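I have never trusted a packing list that somebody else wrote. The one going around this January has 85 items on it, including a second pair of slippers "for the evening." We were going to Prilwood for a long weekend. I read it twice and closed it.

My own system is older and dumber. Everything goes next to the gray armchair, the blanket gets thrown over the corner of the chair so I can't forget it, and the tote stays open on the little white table until the last minute. If a thing doesn't fit in the tote, I start wondering if I want it at all.

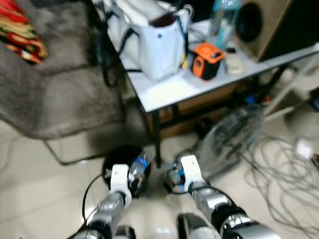

No. 1362

The water bottle is where I'll lose some of you. The Brastow people swear by a special insulated flask, and the Estix crowd has one that costs more than my shoes did. I use a plain clear plastic bottle with a blue label and fill it again at the sink. I have yet to hear a good argument against this, though I've heard plenty of long ones.

The blanket I do defend. Red, green, yellow and black go with nothing in my living room, and I've been told so. It folds small enough and it covers my knees on a cold porch.

I'm less sure about the tote. White was a silly color for a bag that gets set down in parking lots, and black handles don't make it any smarter. I keep meaning to replace it.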